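# Bench Rules for Two-Arm Cells, in Pictures

The bench rules at Carrasco run to 16 short items. They were last revised in May, and the full text is posted at every station. The gallery covers the rules that come up most during bench checks, with a note on each from the people who do the checking. It will get more pictures as other stations are reviewed.

A few points apply at every station and are listed first.

- Walk up to the cell only after the operator has answered you. A raised hand counts as an answer.
- Arms go to the home position before anyone reaches over the table.
- Logs are kept for seven weeks, including logs from runs that were stopped early.
- A part that falls to the floor goes to inspection before it is used again.
- Report a worn fingertip the same day. Hipólito Acuña keeps the spares.

Rule numbers match the May text. Where a note and the posted rule seem to disagree, follow the posted rule and tell Florencia Ulloa, who will correct this page.

## Sorting station, push-button switches 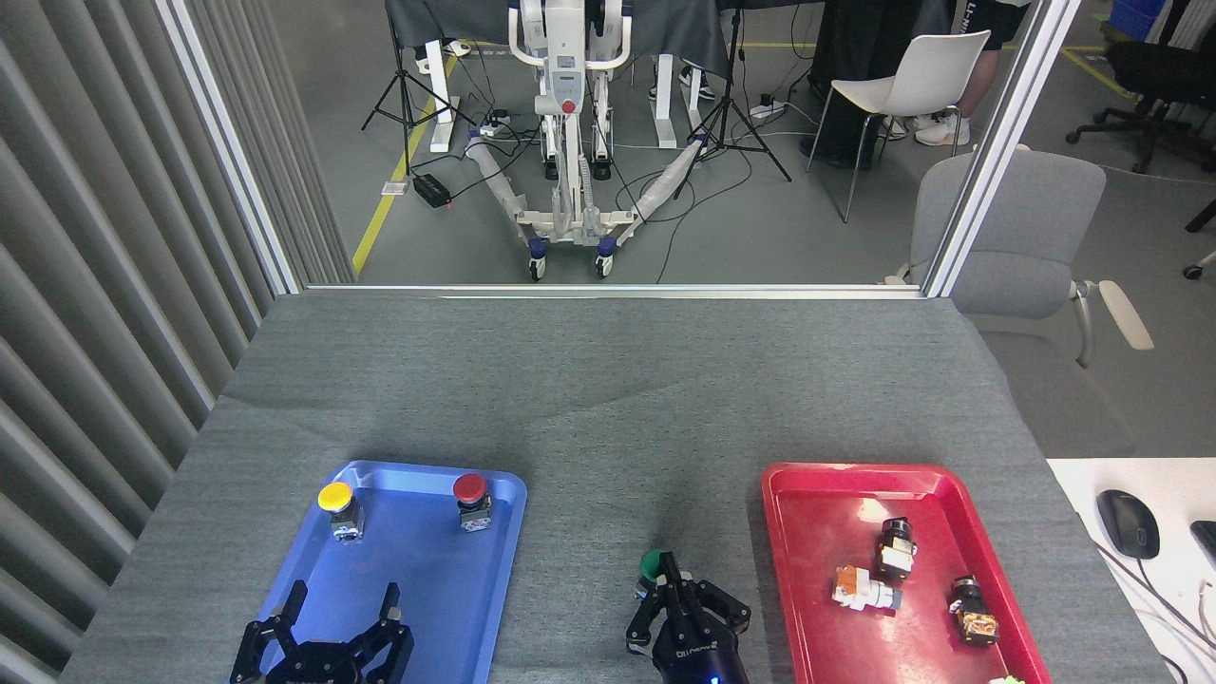 *Photo: Ivana Aravena / Carrasco, November 10, 2022*

**Rule 4, trays.** Each tray has one purpose for the whole shift. At this station the blue tray is for switches with their caps on, and the red tray is for loose components. Do not swap the trays partway through a shift.

**Rule 6, holding.** One gripper has a green-capped switch just above the table, between the trays. Low carries are preferred for small parts. The other gripper stays open until it has a part to pick up.

**Rule 9, table covering.** Felt is allowed. Smooth out creases before the first run, and replace the covering after 2000 cycles.

**Rule 11, desk items.** A mouse and keyboard may stay on the desk beside the trays. Keep their cables off the felt.

Corrections to the notes: Yaw Kpodo, bench safety.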